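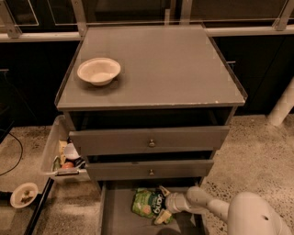
家务机器人进场检查表（附我的啰嗦点评）

版本：第2版，抽屉与台面类任务
填表人：我自己
复核：Dace Bite
适用场地：Feltstead 样板间，厨房角和走廊那一截

先说两句再往下勾。上一版检查表是Bello Adeyemi写的，写得很规矩，每一条后面就是"合格/不合格"，结果大家勾完了谁也想不起来当时到底看见了什么。所以这一版我加了"点评"，想到什么写什么，字数不限。Dace说我写得像聊天记录，我觉得挺好，聊天记录至少有人看。

还有一点，这张表不是给机器人打分的。我们想弄清楚的是一个特别朴素的问题：把这种机器放进普通人家里，让它收收抽屉、摆摆碗、捡捡零食袋，现在到底行不行，安不安全。我自己的看法放在最后，急着看的可以直接拉到底。

一、场地与地面

1.1 地面无水渍、无油渍
结果：合格
点评：开工前我拿干拖把拖了一遍。水磨石这种地，花花点点的，掉一颗米粒根本看不见，所以我蹲下来又看了一遍，膝盖咔咔响。以后这一条请年轻人来做。

1.2 通道上无电线、无杂物
结果：整改
点评：地上有根黑色电线弯弯地拖着，旁边地板上还放着一个盘子，盘子里有点棕色的吃的。电线要么贴边走，要么加线槽，别就这么躺着。盘子也是，任务用的东西可以放地上，但是要划一个区，人走过去的时候心里有数。我自己就踩过一回盘子，那声音我到现在还记得。

1.3 支架、立柱位置固定，无晃动
结果：合格
点评：挨个推了推，都没动。用的是手推，没有用什么仪器，Andor Sárközi要是看到这句又要说我了。

1.4 急停按钮伸手可及
结果：合格
点评：从我站的地方到按钮两步。我特意背过身去、闭着眼睛摸了一次，摸到了！建议每个值班的人都这么摸一次，别只看不摸。

二、柜子与抽屉

这一节是本次的重点，写得长一点。

2.1 柜体放置平稳
结果：合格，有条件
点评：灰色的三抽小柜，空的时候很稳。问题是三个抽屉一起拉开，重心就往前跑了，家里有小孩的人应该都懂。现在抽屉里就一点零食，轻得很，没什么。可是如果哪天换成一抽屉罐头呢？我的意见是：测试可以三个都开着，正式给住户用的程序里，一次只许开一个，关好了再开下一个。

2.2 抽屉导轨顺滑，无卡滞
结果：合格
点评：来回拉了27次（每个抽屉9次，Omolara Iyamu在旁边替我数的）。中间那个有一点点涩，上了点润滑脂就好了。人的手碰到涩的抽屉会自己加一把劲，还会顺便歪一下、抬一下，完全不用想。机器不一样，它加劲的时候你得给它一个上限，不然要么拉不开，要么把整个柜子拖过来。拖柜子这事儿我们以前见过，幸好旁边没人。

2.3 拉手牢固，无毛刺
结果：合格
点评：圆的小金属拉手，拧了拧，没松。圆拉手对夹爪来说其实不算友好，接触面就那么一点点，稍微偏一点就滑掉。Bello想换成长条的，我不同意。普通人家里就是这种圆拉手，换了还测什么呢？家里什么样，我们就摆什么样。

2.4 台面玻璃无裂纹，边缘无锐口
结果：合格，需跟进
点评：柜顶压着一块透明玻璃，右边那条边比柜面稍稍伸出来一点。我拿手指慢慢摸了一圈，不割手，但是伸出来的这一点我不喜欢。胳膊从侧面抬起来的时候要是蹭到，玻璃就会移位。跟进措施：玻璃四角加透明防滑垫，同时往里推齐。另外台面前边靠右的角上有一小块浅色的掉漆，不影响使用，记在这里，免得下回有人说是这回磕的。

2.5 台面物品摆放
结果：整改
点评：柜顶上放着一只白色的圆碗，空的，偏左靠后。位置本身还行，没压着边。可是玻璃面滑呀，下面抽屉一推一拉，柜子一震，碗就有机会慢慢溜达。你要问我在家会不会管它，我不会管的，我家柜子上还堆着三摞书呢。但检查表就是检查表：抽屉任务开始之前，碗先拿走，或者换个摔不破的。

2.6 抽屉内物品清点
结果：合格
点评：下层抽屉里是一个皱巴巴的绿色零食袋，紧挨着它还有个浅黄色的小东西。别的没有，尖的硬的都没有。这两样挤在一块儿，对人来说一把就抓起来了，甚至两个一起抓。对机器来说，这是整张表上我最有兴趣看的地方，见第四节。

三、收纳箱

3.1 箱体无破损
结果：合格
点评：柜子左边地上那只透明塑料箱，带灰色提手，边沿都完好。

3.2 箱内物品不超出承受范围
结果：合格
点评：箱子里现在有一个立着的黄盒子，一个白杯子，一个红红圆圆的果子，还有一样绿色的东西靠在左边箱壁上。重量没问题。杯子是横着放在盒子旁边的，要是杯子是瓷的，再往里扔重东西就得悠着点。我的建议老生常谈了：软的放上面，硬的放下面。这个道理我妈教了我十几年才教会，所以对机器我愿意多一点耐心。

3.3 箱子位置是否在手臂活动范围内
结果：待复核
点评：箱子挨着柜子，有一部分落在柜子的影子里。影子这件事我单独提一下，透明的塑料加上半明半暗的光，人看着没什么，摄像头看着就可能犯糊涂，箱沿在哪儿都不好判断。Dace提议在箱沿上贴一圈彩色胶带。可以是可以，那住户家里也要贴吗？先不贴，多测几组再说。

四、手臂与夹爪

4.1 外壳无裂缝，关节处无夹手缝隙
结果：合格，需跟进
点评：白色的手臂，外形圆润，关节都露在外面。裂缝没有。关节那里我拿一支铅笔试了试，停机断电的状态下试的哦，有一处铅笔尖能进去。小孩的手指比铅笔粗，但我还是写"需跟进"，请Rasura那边给个软护套。

4.2 夹爪力度上限已设定
结果：合格
点评：按软包装那一档设的。测试用的是同款空袋子，捏了，没破。装着薯片的袋子我没舍得试，Beatriz Simões说她可以提供一包，条件是测完归她。批准。

4.3 伸入抽屉时与侧板、前板的间隙
结果：整改
点评：手臂是从右边斜着探进下层抽屉的，夹爪朝下，正对着袋子。下层开得最大，所以放得进去。但是上面两层也开着，手往回抬的时候头顶上就有东西。人做这个动作会自然地往后缩一下再抬，我专门观察了自己，蹲着捡了好几回袜子，真的每次都会缩。程序里必须写明：先水平退出来，再往上抬，次序不能颠倒。这一条不改，后面的测试我不签字。

4.4 抓取相邻物品时的处理
结果：待复核
点评：袋子和那个浅黄色小东西几乎贴着。我想看的有三种情况：只拿袋子、两个一起带起来、袋子拿走了小东西被拨到抽屉角落里。前两种都行，第三种最烦人，抽屉角落谁抠过谁知道。安全上没什么风险，可是对"能不能干家务"这个问题来说，这才是关键。十次里面有三次要人弯腰去抠角落，那还不如我自己来。

4.5 人员进入活动范围时自动减速
结果：合格
点评：我从左边走进去，它慢了。从后面绕进去，也慢了。Andor抱着一个大纸箱走进去，慢得晚了一点点，但还在允许范围里。抱纸箱这个测法以后保留，搬东西的人形状都很奇怪。

4.6 断电后手臂保持姿态，不下坠
结果：合格
点评：断电，没掉。我在下面垫了个枕头，没用上。

五、周边环境

5.1 后方柜门关闭
结果：合格
点评：后面那一排深色矮柜，开工前逐个推了一遍，都关着。

5.2 玻璃窗
结果：合格，有条件
点评：矮柜上面就是深色的玻璃窗，白天傍晚反光差别很大。我们这次的检查只能代表当时那个光线。请下一班在傍晚六点以后再走一遍第三节和第四节，别偷懒照抄我的。

5.3 噪声
结果：合格
点评：站在旁边可以正常说话。Omolara打了个电话，对方没问她在哪儿。

六、记录与交接

6.1 上一轮遗留问题
到这一版为止，Zulteo那边的系统里一共登记了329条观察，里面68条跟抽屉有关。我翻了一个下午，有不少是重复的，"抽屉没关严"换着说法写了好多遍。请大家登记之前先搜一下，拜托拜托！

6.2 本次整改项
地上电线走线槽，地面物品划区（Bello负责）
玻璃推齐并加防滑垫（我负责）
台面的碗移走或更换（Beatriz负责）
手臂退出抽屉的动作次序（Rasura）
全部在星期四之前回我。

6.3 签字
我签了第一、二、三、五节。第四节等4.3改完再签。

七、所以到底行不行

写到这里本来可以收工了，但是Okeke的同事每次都来问我，我就写在表里，省得再说一遍。

单个动作，我觉得已经挺像样了。开抽屉、往里伸手、瞄准一个软袋子，这些放在前几年我是不敢站这么近看的。开关抽屉这类活，给它慢慢来的时间，我放心。

连起来做，我还有保留。人收拾一个抽屉的时候，手上在拿零食袋，眼角已经瞄到上面那只碗了，脚还会顺便把电线往墙根拨一拨。这些"顺便"都没有写进任务里，可家务里一大半就是它们。你看我这张表，整改项几乎全是"顺便"的事，电线、玻璃、碗，没有一个是抓取本身的问题。

店铺和车间那边可能会快一些，东西摆哪儿是定死的，地上有线早就有人骂了。家里嘛，抽屉开三个是常态，盘子放地上也不是没有过。

要我现在放一台在自己家里用，我的答案是：我在家的时候可以，我出门不行。等4.3和4.4都过了，我再改这句话。

补充：Dace复核的时候问，2.2那27次算不算开加关。算的，一开一关算一次。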